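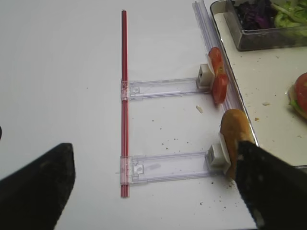
Gaëtan Caron: I don't buy the 800 number as a demo budget for this. If the policy really plateaus there, it's plateauing on the wrong thing. Most of those episodes are free-space motion that the first 299 already cover, and the contact part is what you're short of.

nilsb_ctl wrote:
The plateau is in the report, section 4. Success on bread placement goes flat at 800 demonstrations and stays flat out to 3122. I don't see how you get "wrong thing" from that. Same test set at every point, same start poses, same operator resetting the table.

Gaëtan Caron wrote:
Same start poses is the problem. The bread in the eval set always starts in one of 6 poses. Put 3122 demos into a policy and test it on 6 poses and of course the curve goes flat. You have measured how many demos it takes to learn 6 poses.

tworail wrote:
For anyone coming in from the other thread: this is the Mellomano sandwich task, wrist camera only, no force sensing, two-finger gripper with flat black pads. The claim under discussion is that a policy trained with contact-weighted sampling needs fewer demos than one trained with uniform sampling. Contact-weighted here means that time steps within half a second of a gripper close or open are drawn more often during training. Nothing else changes. Network, learning rate and augmentation are the same in both arms of the comparison.

nilsb_ctl wrote:
Correct, with one addition. The weighting is computed from gripper command, not from measured width. We tried measured width first and it was noisy on soft items. Tomato compresses before the width signal settles, so the "contact" window landed late.

pad_wear wrote:
How late?

nilsb_ctl wrote:
Late enough that the approach frames fell outside the window. I don't have the number in front of me. Valentin ran that part.

Valentin Picard wrote:
It varied by item. Worst on tomato, hardly any shift on the roll. I would not put one value on it. The command signal is cleaner but has its own fault: the operator sometimes issues a close, aborts it, and issues another. Each abort produces a window in which nothing was touched. I filtered those by hand for the first set and with a rule for the later ones (a close followed by an open inside one second gets dropped). The rule misses some.

Gaëtan Caron wrote:
So the later data is labeled differently from the earlier data, and the demo-count curve mixes the two. That should be in the report.

Valentin Picard wrote:
It's in the appendix. I agree it should be in the main text.

nilsb_ctl wrote:
I relabeled the first set with the rule and re-ran the 299 point. It moved by less than the spread between seeds. I'll post the curve when the rest of the seeds finish.

tworail wrote:
Separate question on the wrist view. With the camera where it is, both fingers are always in view along the bottom of the image. When the right finger comes over the bread it covers the lower part of the piece, and that's the region you'd want for judging the grasp. Did anyone test masking the fingers out?

nilsb_ctl wrote:
Yes. Masking made it worse. The policy seems to use the finger outline against the crust as a distance cue. With the fingers masked it closed early, most often on the bread and less often on tomato.

pad_wear wrote:
"Seems to" is carrying a lot there. Did you look at saliency or are you inferring it from the early closes?

nilsb_ctl wrote:
Inferring. We ran saliency maps and I didn't trust them enough to publish. They lit up on the white end block on the lower arm as often as on the food.

Gaëtan Caron wrote:
That's worth more than the main result. If it's reading the block, it has learned where the fixture is. Slide the arm along the rod and see if the success rate holds.

Valentin Picard wrote:
We did one version of that in October. The spacing between the two clear arms was changed and the policy was not retrained. Uniform sampling degraded more than contact-weighted. Both degraded. I would call it weak support for the method and fairly strong support for Gaëtan's point.

tworail wrote:
Was the long clear rail beside the tray kept in the same place for that test?

Valentin Picard wrote:
Yes, rail and tray fixed. Only the arm spacing moved.

pad_wear wrote:
Clear plastic on a white table is a bad background for a color camera anyway. What you get is mostly edge highlights, and those change with the lights. We had the same trouble at Pruvost with a clear guide. Matte tape on the top edge of the guide helped more than any amount of color jitter in training.

nilsb_ctl wrote:
We considered tape. The argument against was food contact, since the tomato slices stand right against the end block. Might be fine on the rail.

pad_wear wrote:
Rail only, then. And the crumbs? There's bread debris over the tabletop and the tray in everything you've posted. Is the table wiped between episodes or left as is?

nilsb_ctl wrote:
Left as is within a session, wiped between sessions. It was a deliberate choice. We wanted debris as a nuisance variable.

Gaëtan Caron wrote:
It isn't a nuisance variable if it grows with episode index. Late episodes in a session have more crumbs, and late episodes are also where the operator is faster. The policy can tie one to the other. You should shuffle debris level on purpose or log it.

nilsb_ctl wrote:
Hadn't considered the operator speed part. We do log episode index, so I can at least split by it.

Valentin Picard wrote:
I split it this morning. Early third and late third of each session, contact-weighted only. The late third trains a slightly faster policy with more dropped tomato. Bread is unchanged. I can't separate debris from operator speed with this data.

hetico_user wrote:
We run the Hetico version of this cell with uniform sampling and a second fixed camera, and we don't see the early closes at all. Before reweighting anything I would add the camera.

nilsb_ctl wrote:
A second camera changes the question. The report is about what can be done from the wrist view alone. I don't dispute that two views are better.

hetico_user wrote:
Then the title should say wrist-only. I read it as a general claim about demo counts.

nilsb_ctl wrote:
Fair. Will change it in the next revision.

Gaëtan Caron wrote:
My list for the revision, in order: sample start poses from a continuous range, move the labeling rule into the main text, repeat the arm spacing test with more than one offset, report results by episode index. I still think contact weighting helps. I don't think the present curve shows how much.

Valentin Picard wrote:
Agreed on the first three. The fourth I can add now from existing logs. Start poses need new evaluation runs, and the arm is booked for the Nilleo comparison until that finishes.

tworail wrote:
Could you do the arm offsets in the same block as the new poses? Otherwise the fixture gets set up twice and you have another thing to control for.

Valentin Picard wrote:
Yes, same block. I'll use two offsets on the lower arm and leave the upper one alone – bread is where the early closes were.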